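Home Ask Topics Unanswered Log in
Search questions Go

Robot arms doing the plates, what happens to our shifts?

I'm in the canteen kitchen at Jaslow and they're trialling two arms from Litum on the racking. Has anyone's place done this?
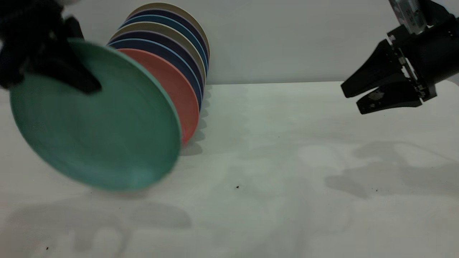
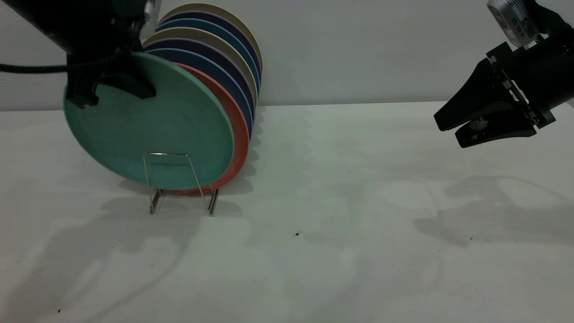
I've done pot wash for years and quite like it! Boss says no hours will go, but I'm now meant to "supervise", for the same pay.

Ikechukwu Wike, August 16, 2021
We got ours in July. I do more prep now and my back's better, but I do miss the chat at the sink.

potwash43
Get the hours bit in writing.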